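# Household Skills, Week 3: The Table That Collects Things

Good morning, everyone, and thank you for coming back after last week's long session on cupboards. I promised we would get to tables this time, and tables it is.

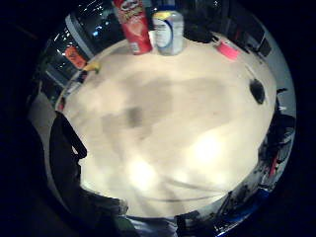 Let me begin with a small confession. My own dining table at home in Grarkthorpe has been, over the years, a desk, a snack bar, a mail room and a place to park anything I was carrying when the phone rang. I suspect yours has too! Things drift to the far side, because that is where we push them when we need a bit of space to write or eat, and there they stay until company is coming.

## The rim and the middle

In this course we talk about the *middle* of a table (the part you work on) and the *rim* (the part that fills up). A clear middle can fool you. You sit down, you have plenty of room for your elbows, and you stop noticing the tall can of Pringles at the back, or the big lidded container next to it, or the pink thing you set down on your way past. I would like you to train your eye on the rim first and go all the way along it before you pick anything up.

## Sorting what you find

We use the Wandale method, which my old teacher drilled into me and which I have softened a little. Every item goes into one of these groups:

- **Eats** – chips, packages of snacks, anything you would put in your mouth. These go back to the kitchen, closed up properly.
- **Works** – a computer mouse, pens, chargers, the things you reach for while sitting there. They may stay, on the side of your writing hand.
- **Strays** – everything else, including the small bits you can't name at a glance. Put them in a tray and carry the tray around the house once.

Large containers cause the most discussion in class. My rule is that if you don't open it while seated, it doesn't live on the table. Some of you will disagree, and that's fine, we had a lively half hour on this very point at the Ginting evening group.

Do watch out for cords. If a line runs across the top, follow it to both ends before you move what it's attached to – I once pulled a full cup of tea into my lap that way.

## To do before next time

1. Pick one table and leave it alone for 3 days.
2. Go along the rim and write down what has gathered, in order, left to right.
3. Sort into the groups above and note anything you argued with yourself over.
4. Wipe the whole top, corners included, and only then put the Works back.

Please read pages 160 to 164 in the course reader as well. The part on shared tables is short, and those of you with teenagers will get the most out of it.

Nimal Talukder
Droteria Adult Learning, Room 6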